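# Grendstead Kitchen Tasks: data card

Practice recordings for the kitchen automation program at Clondach, released 2025-09-15. Work is staged on a toy kitchen with a stovetop, pot and sink.
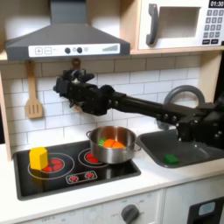 Will kitchen staff lose hours?
Hours stay the same under the current plan — staff move from dishwashing to prep.

## Contents

Version 3 holds 2047 episodes.

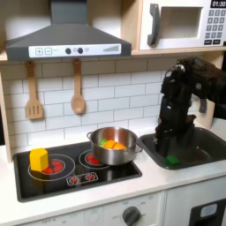 Each episode has one task label. Staff comments are stored separately.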